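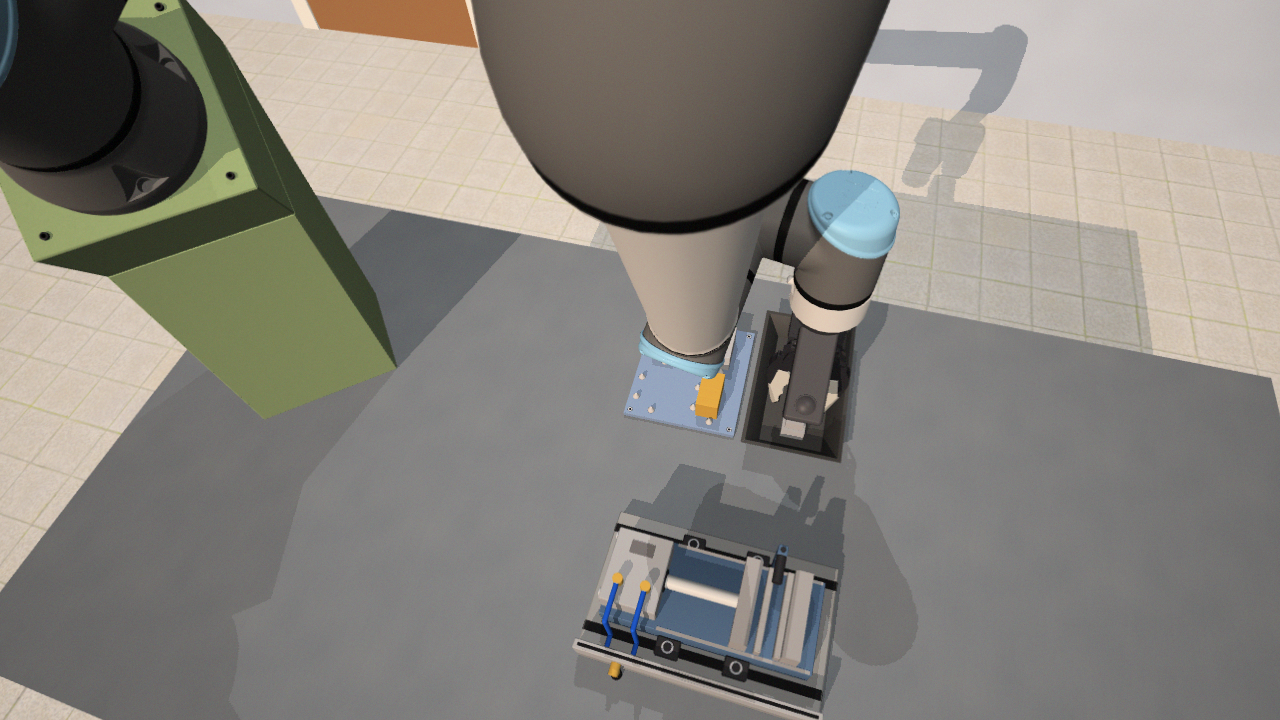

Does the Vukalura simulator plan need its own licence if I've already bought the arm kit?

It's covered by the kit key for the first seat. Any extra seats are bought separately through the Zumodo account page.

Ticket 104: gripper stops responding after a scene reload
Opened by: Hedvika Sýkora
Product: Vukalura cell kit, simulator plan
Status: closed

Hello! I'm trying the kit out for us at Geerts before we spend proper money on it, and on the whole I'm getting on with it very well. One thing is driving me up the wall, though. If I reload the bench scene while a pick is running, the arm goes home nicely and then the gripper ignores me. Open, close, nothing. The arm itself still jogs on every joint, so it hasn't lost the whole robot.

What I've tried so far:

Reload with the arm already at home: fine, every time.
Reload halfway through a pick from the bin: gripper dead.
Quit and start the program again: gripper back.
Different laptop (my colleague's, much newer than mine): same thing, so I don't think it's my poor old machine.

The log window says "tool channel 2 already held" and then goes quiet. Does that mean anything to you?

Hedvika

Reply from Ruben Van Rooij, Zumodo support

Hi Hedvika, thanks for the tidy list, it saved me a lot of asking! Yes, that message means something. When you reload in the middle of a move, the old session keeps hold of the gripper and the new one can't get in. I got the same on my side at the second go.

Could you try this for me? Press Stop, wait for the status light in the corner to go grey, and then reload. If it's still stuck, open Tools, choose Release Channels and tick the gripper. You shouldn't have to quit at all.

Also, which build are you on? It's at the bottom of the Help menu.

Ruben

Reply from Hedvika Sýkora

Build 61. Stop and then reload works, I did it 18 times with my tea going cold next to me and the gripper came back each time. Release Channels works too, but I had to click it twice before it took (first click just made the menu blink).

While I've got you: our bin positions are saved in an Okska file from the old system. Can I bring those straight in, or am I typing them all again? Please say I'm not typing them all again.

Reply from Ruben Van Rooij

You're not typing them all again! Import, then Positions, then pick the Okska file. Check the units box before you press OK, it's set to metres by default and the old files are usually in millimetres. If your bin ends up somewhere past the car park, that's why.

The double click on Release Channels is a separate bug and I've passed it on. The reload problem itself is down to be fixed in the August build, and until then Stop first, please.

Reply from Hedvika Sýkora

Import went in on the second try (units, of course, you did warn me). I've written "STOP FIRST" on a sticky note on the monitor for the others. Happy for you to close this one. I'll put the question about extra seats through the account page.

Closed by Ruben Van Rooij. Linked to the menu bug for follow-up.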